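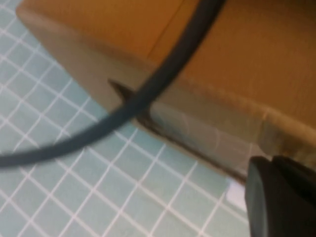

Gorazd Živković says a box is only a cabinet that hasn't had its drawers put in yet, and most of this chapter comes down to whether you agree with him. Some of our students do. Some don't and never will.

Chapter 4
Boxes, Windows, Drawers: Storing Small Things

What you need before starting: a cardboard box, a ruler, a sharp knife, a cutting surface you don't care about. Chapter 3 if you skipped the bit on knife safety. Go back and read it. Really.

This chapter is about containers for the workroom table. Not shelving, not crates, those come later. Small stuff: thread, fuses, seed packets, screws, labels, the little bags of spare buttons that come with shirts. Things that get lost because they go into something closed and then no one remembers which closed thing.

Three ways of closing a container, and we take them in order. Flaps. A window. A drawer.

4.1 Flaps

Cheapest closure there is. Two flaps come together in a straight seam over the middle and that's your lid. Keeps dust out if the seam is tight, lets it in if it isn't. Cardboard remembers being folded. Fold a flap back and forth enough times and the crease goes soft and rounded, then the top starts to sag, then you're taping it. Once you're taping it you've stopped using it as storage and started using it as a parcel.

Check before you pick a box:
Corners square, no crushing
Flaps meet without overlapping
Old tape comes off clean, or leave it on
Smell it. Damp boxes smell. Don't keep paper in them

Write on the side, never on the top. Tops get covered by the next box up. The old Skellska handout we used to teach from said the opposite and we spent a whole August relabeling a stockroom on account of it.

4.2 The window

The trouble with a plain box is you cant see in. So cut a hole in the front panel and cover it from the inside with clear film. Wider than tall works best, you're looking down at an angle most of the time and a tall slot just shows you more back wall.

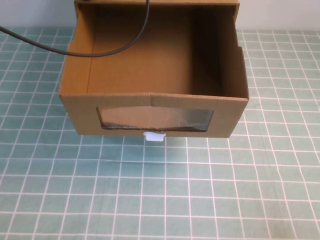 But why bother with the film, asks Jasmina Papadopoulos, if the top is open anyway? Fair question and it comes up every term. The film stops small things sliding out of the hole. Dust gets in the top, sure, but dust doesn't roll under the bench. If you're only storing big items, leave the film off and save yourself the glue.

Film goes on the inside because then anything leaning on it pushes it against the cardboard. On the outside the same push peels it off. Wrinkles are hard to avoid. They catch the light and make the contents harder to read, so pull the film flat and tape the long sides first, then the short ones. A few wrinkles are fine, this is a box.

Leave a decent margin of cardboard all round the cut. We say 2 inches at the bottom, less at the sides. Too thin along the top and the rim starts to dip in the middle, especially where there is already a crease, and then the whole panel bows when you lift it. Lift from underneath. Both hands.

Pressing down while cutting is the usual mistake. Several light passes, let the blade do it. Corrugated board tears if the knife is dull and you'll see it right away on the cut edge, all fluff.

Try it now (4a): Mark a window on scrap before you touch the good box. Cut it. Fit film. Put a handful of dry beans behind it and tip the panel forward. Note where they get out.

4.3 When to move up to drawers

Cardboard is for things you're still sorting. Once you know what goes where, and you open the same container 12 times a day, go to wood. The Ionescu workroom kept everything in boxes for years and the boxes did ok, it was the people who got tired. Lifting one down to reach the one under it, putting it back, doing it again for item 724 on the stock list.

A drawer stays put and only the part you need moves. Costs more, weighs more, takes up the same space full or empty. Worth it for the daily things, wasted on the rest.
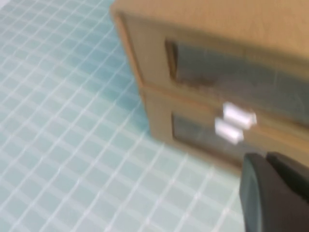 4.4 Small cabinets for the table

Two drawers stacked is a good size to learn on. Low enough not to tip easily, and you only have one decision to make, what goes up and what goes down. Heavy things down. Always. Open a loaded top drawer all the way on a light cabinet and the whole thing can come forward at you.

Handles: small is fine, but check you can get your fingers round one without knocking the other when they sit close together. Try it with gloves if you work in gloves.

Waxing the runners is covered in 4.6. Have a candle stub ready.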